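**Report of visit: Carrasco packing and kitting plant, Pullton**
Date of visit: 22 Sep 2018
Prepared for the members of the Workplace Practice Forum

The visit to Pullton was arranged at the request of members who are considering automated handling in their own plants and who wished to speak with employees as well as with management. Carrasco agreed to both. The group was received by Arnaldo Louro, plant manager, and was accompanied on the floor by Benedita Mendes, who supervises the kitting lines. Ragnvald Sjöberg led the group on behalf of the Forum.

**The plant and its work**

Carrasco assembles and packs kits of small parts for companies that sell furniture, lighting, and bathroom fittings. A kit may hold brackets, screws, caps, a wrench, and a folded instruction sheet. The plant employs 595 people across kitting, warehouse, quality, maintenance, and office functions. Most of the kitting is still done by hand at long benches, with parts bins in front of the worker and a scale at the end of the line that rejects any bag outside its weight limits.

Mr. Louro explained that the company had been slow to automate kitting, in contrast to its warehouse, where conveyors and automatic labeling have been in place for a long time. The parts are small and the orders change often. A customer may alter the contents of a kit on short notice, and a fixed machine that has to be rebuilt for each change is of little use. The company therefore chose to look at robot arms that can be taught new tasks by plant employees. The arms and their software are supplied through Prodex, which also trained the first group of employees.

**The training area**

Visitors were taken first to the training area, a section of the former returns room. New tasks are tried here before they are moved to the floor, and employees learn to work with the equipment without the pressure of an order waiting. Each station has two arms mounted at the back of a dark work surface, with grippers that can meet over the middle of the table. Employees begin with plain colored cubes before they touch any customer part. They learn to place the gripper, close it, lift, carry, and set down, and they learn to stop the arm and recover from a bad position.

A good deal of the first stage is spent on what the arm can and cannot see. A small camera at the wrist sends a close view of the gripper and whatever lies past it. Employees used to working with the whole bench in sight find this narrow at first. The instructors ask them to hold the fingers open over bare surface and practice judging position and light before any piece is introduced. Shadows matter more than people expect, and several stations had been moved away from the windows for this reason.

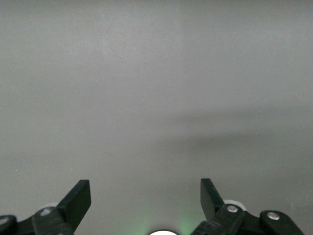 Yupin Bunnag remarked that the slow start had been the best part of the program. She had been afraid of being given a machine and a target on the same morning, and would have asked to go back to the bench if that had happened. She added that she still misses the conversation at the benches, and that the company should not forget this when it plans the next stations. Several members of the group returned to her comment during the closing discussion.

Ms. Mendes confirmed that no output target applies in the training area. Time spent there is paid at the employee's normal rate. An employee may repeat any stage and may leave the program without a note being placed on the personnel file. She regards this last point as important. In her view people learn poorly when they believe a mistake will be held against them, and some of the most careful operators had asked to repeat a stage more than once.

**From single pieces to two-arm work**

The second stage has both arms in use. One arm holds or presents a piece while the other approaches, or each arm works its own side of the table. Employees must plan the order of moves so that the arms do not block one another. Prodex supplied a set of standard exercises, and the Pullton staff have since written their own, drawn from problems seen on the line. In a typical exercise the pieces are spread over the table, one is at a gripper's fingertips, and the second arm waits clear until its turn. 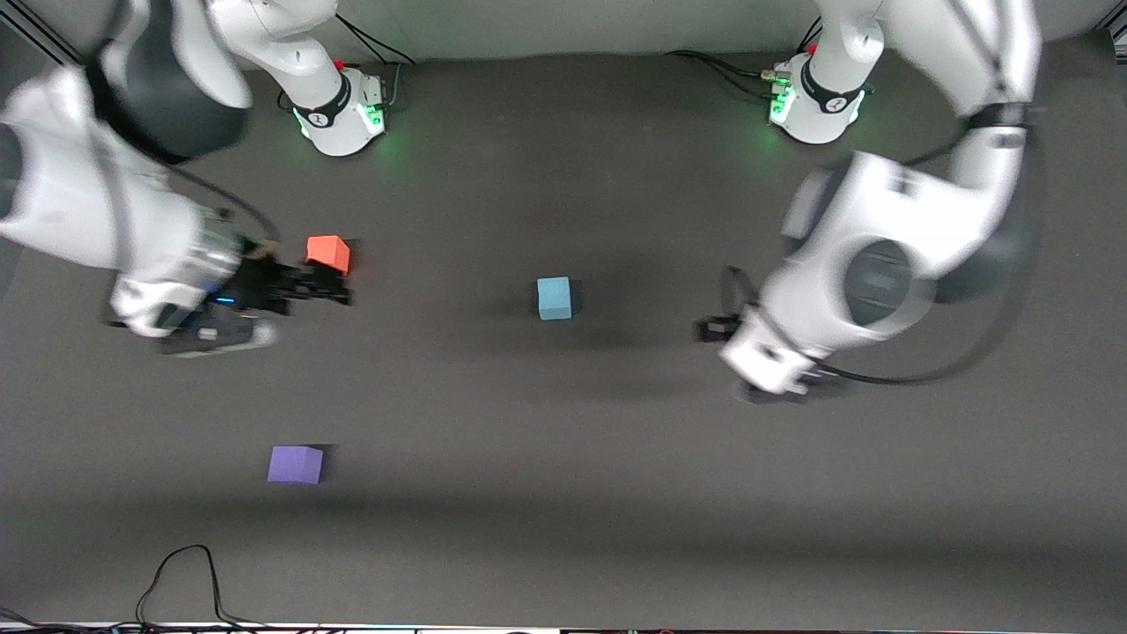
The exercises are then repeated with real parts, beginning with the Litex kit, which was chosen as the first product for the new stations because its contents change less often than most. The Litex kit contains no loose washers, and the group was told frankly that washers remain a difficulty. They stick together, lie flat, and are hard to pick up one at a time. Kits with washers continue to be packed by hand, and Mr. Louro did not offer a date by which this would change.

**Work on the floor**

The stations on the production floor stand between the kitting benches and the scales. An operator looks after up to two stations during a shift. The duties are to load trays, check the first kits after each change, clear stoppages, and record the cause of each stoppage on a form kept at the station. The form was drafted by engineering and then rewritten by the operators, who found that the original list of causes did not match what they were seeing. "Part not found," for instance, had covered everything from an empty tray to a bag clip lying in the wrong place.

During the visit the line was changed over from one kit to another. The operator removed the trays, called up the stored task, ran it slowly, and corrected one placement position at the screen. A maintenance technician stood by but was not needed. Members who had seen changeovers on fixed machines at other plants commented on how much of the work was done by the operator alone.

The physical effect of the change was discussed at some length. Bench kitting requires the same reach many times over, and complaints of sore wrists and shoulders were common. Operators at the stations stand and walk more, and lift full trays. Henrique Frade, employee safety representative, stated that wrist complaints among those who had transferred were fewer, but that he had received new complaints of tired feet and lower back strain from the trays. He has asked for smaller trays and a lift table. Management has agreed to the smaller trays. The lift table is under review.

**Pay, grading, and staffing**

Members had submitted questions on this subject in advance, and the answers were given in a closed session with both Mr. Louro and Mr. Frade present.

The station operator position has been placed two grades above bench kitting. Employees in training remain on their bench grade until they are signed off, a point on which Mr. Frade's side had asked for an earlier increase. No employee has been dismissed as a result of the new stations. The number of temporary workers hired for the peak season has, however, been reduced, and Mr. Louro acknowledged that this is also a loss of work for people in Pullton, some of whom came back every year. The company has invited former seasonal workers to apply for training places. Mr. Frade considered the invitation fair but noted that the notice was posted only inside the plant, where those concerned were unlikely to see it.

Questions were also raised about the recordings made by the station cameras. The views cover the work surface and gripper, and are kept for fault finding. The written agreement states that they may not be used to measure individual performance. A copy was shown to the group but may not be circulated.

**Observations of the group**

The group was satisfied that the training area is well used and that employees spoke freely. Three matters were thought worth the attention of members planning similar changes:

- The training stage without targets was valued by every operator interviewed, and members should budget for it from the outset.
- The grade should be settled before the first employee is signed off. At Pullton the discussion came late and caused some ill feeling.
- Tray size, station height, and floor matting were treated as details and were corrected after complaints.

Mr. Sjöberg also recorded a reservation. The stations are spaced well apart, the operators work mostly alone, and the noise of the scales makes talking difficult. Ms. Mendes is considering a layout in which stations face each other in pairs, and will send the drawings to the Forum when they have been approved. A shorter follow-up visit is proposed for December, when the peak season will show how the stations and the hand benches share the load. Members wishing to attend should inform the Forum office, stating whether they require safety shoes.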